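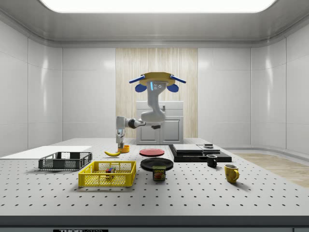 The practice table in Kuusk, with the gripper above the orange cup.

Teaching by demonstration: frequently asked questions

These are the questions we receive most often from people who want to record demonstrations for Pudness, our shared set of household tasks. If your question is missing, write to the demonstration desk and Triin Krūmiņa or Wai-kit Sin will answer you.

Do I need a robot at home?

No. You drive the simulated arm in Kuusk from your own computer. The program runs in the browser and there is nothing to install. People who can come to our room in Flisania may also try the real arm and guide it by hand, but for this you must book a place.

What is the difference between guiding by hand and remote control?

When you guide by hand, you hold the wrist of the real arm and move it through the task. The motors become soft and the arm follows you. With remote control you stay away from the arm and move it with a controller or with the keyboard. In Kuusk only remote control is possible, for the obvious reason.

Both ways give the same kind of recording: the path of the arm, the opening and closing of the gripper, and what the cameras saw.

Which controller should I use?

Wuver, our hand controller, is the most comfortable. You hold it like a short stick, and the gripper copies the movement of your hand while the trigger is pressed. Release the trigger and the arm stays where it is. Now you can bring your hand back to a better position and continue.

A normal game controller also works. The keyboard works too, but it is slow, and the recordings made with it often have corners where a smooth curve is wanted. We accept them for simple tasks.

Which task should I do first?

Take the orange cup and put it on the red plate. The cup is small and the plate lies flat, so you learn how to come down straight and how to judge the height. Most beginners close the gripper too early. Go down a little more than you think, stop, then close.

After the cup, try the banana into the yellow crate. The banana is curved and lies on its side, so turn the wrist until the fingers are across it and take it near the middle.

The mugs are harder. Please leave them until you have some practice, and read the task text well: it says whether you must hold the mug by the handle or by the rim.

Why are there objects on the table which my task does not use?

A kitchen or a desk at home is also not empty. The robot has to learn that for the cup task the puzzle cube and the Spam can are not interesting. Move around them when you need to, but do not tidy them away. If you touch one by accident and it stays more or less in its place, you can keep the recording.

How long should one demonstration be?

Roughly 12 seconds is normal for one object moved from one place to another. There is no prize for speed. On the other hand, please do not wait in the air while you think. Think first, then press record.

I made a mistake in the middle. Must I start again?

It depends on the mistake. If the gripper missed and you went back and took the object properly, keep it and mark the box "with correction". Such recordings are useful to us. If you dropped the object from the table, or if you did a different task than the text asks, delete it and reset the table with the R key.

How many demonstrations do you need from me?

We ask for at least four of each task you choose. At the last count the collection had 686 accepted recordings, and the easy tasks are well covered. The tasks with the dark gray basket and with the black plate still need people.

The arm suddenly stops and does not listen. What happened?

Usually the elbow has come to the end of its range. The arm hangs from above, so places very near to its mount can be difficult to reach in a comfortable way. Lift the gripper, move back toward the middle of the table, and turn the wrist again – it should become free. If it does not, press R.

The picture comes late after my hand. Can I still record?

When the delay shown in the corner is more than 101 milliseconds, the program shows a warning and we prefer that you stop. Close the other tabs, use a cable if you have one, or try in another hour.

Who looks at my recordings?

Ieva Baranauskienė plays back every new recording before it is accepted. When she refuses one, you get a short note with the reason. You can send a new one as often as you like.

Can I use the recordings for my own study?

Yes, for teaching and for research without profit. For other use, please ask Costel Nedeljković first.

Last changed: 11 November 2024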